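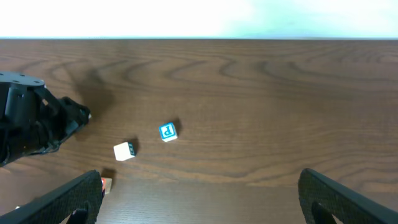 The Robot Gets a Fresh Start Every Morning and I Get the Same Chair

18 July 2025

I have worked at Skosus for long enough to have been retrained on four tills, two stock systems and a franking machine that hated me personally. My present job is to sit by a table while robot arms learn to handle alphabet blocks. My mother tells her neighbours that I'm in computers. I've stopped correcting her, as the truth takes longer and sounds worse.

We sort and repack wooden toys. Sets come back from nurseries and libraries with pieces missing, or with pieces that belong to somebody else's set, and they go out again complete. For years this was done by people standing at benches, talking. Then management bought into a system called Urkix, and a fair number of us were moved from doing the sorting to showing the sorting to something else.

I have no quarrel with the arms. They're matte black and they don't borrow your mug. What I'd like to argue about is the word that came with them, which was "free". We were going to be freed up. It was in the slides and it was on the tea towel (there was a tea towel). I've been freed up since last August and I would like to report back.

Freed up for what, exactly

Start with the hours. A session runs 90 minutes and there are 3 in a shift. During a session you place the blocks, you let the attempt run, and you mark it good or bad. Then you put the blocks somewhere else and do it again. Under the old arrangement I could fill a box while hearing the full story of Eylül Dağdelen's loft conversion, including the part with the pigeons. I can't do that now. Marking needs your eyes, and it needs them on a letter P for longer than any adult has looked at a letter P.

The attention is what wears you out. Sorting by hand was dull, but it was a dullness you could leave and come back to, and your fingers carried on in your absence. Watching a gripper gives your fingers nothing to do and won't let the rest of you go anywhere. I go home with clean hands and a head like a wet sponge.
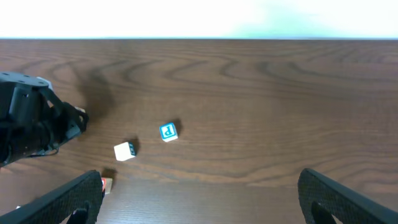 Songül Kırmızıgül tells me I've forgotten what the bench did to people's wrists. She did eleven years of it, she says, and she wears the splint at night to prove it, and if a machine wants to close its fingers round a wooden cube all day long then it's welcome to the cube and the splint as well. She also says the talking I miss so much was mostly me.

I concede the wrists. I concede some of the talking. It would be a poor sort of essay that wanted her back in pain so that I could hear about pigeons, and when people write fondly about work done by hand it's worth asking whose hands they had in mind.

But she was given a choice, more or less, and she chose the arms. Most of us got an email. It said our knowledge was valued, and then it asked us to write our knowledge down in a box that took 244 characters. Mine was about how you can tell a swapped block by the carving on its plain sides before you've even turned it round to the coloured face. I ran out of room at "carving".

That knowledge has to come from somewhere. Every attempt I mark is a small piece of what I know going into the pot, and by last count the pot had 2,949 of mine in it. The site at Celtero has its own pot. I'm paid by the hour for this at the rate I was paid for packing boxes, on the grounds that I'm sitting down.
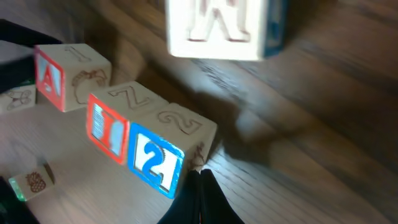
What I would ask for

A grade, to begin with. If judging the work of a machine is skilled, and the slides insist that it is, then it should appear on a payslip under some name other than "packing (other)". When Kaczorowski brought in the same sort of kit, they wrote a new job and let people apply for it, which caused rows, but at least the rows were about the real thing.

Then I'd want a say in what counts as good. At present a block put down in the correct spot is good, full stop. A block put down in the correct spot after being nudged halfway there by an elbow joint is also good. Anyone who has packed a box for a living could tell you those are different, and we do tell them, and it goes in the box with the 244 characters.

And I'd like the shift mixed, with one session at the table and the next at the bench. Songül could skip the bench part, with my blessing. I raised it at the last team meeting and was told it was a really interesting thought. Eylül has the minutes, if anyone wants to see how they spelled my name.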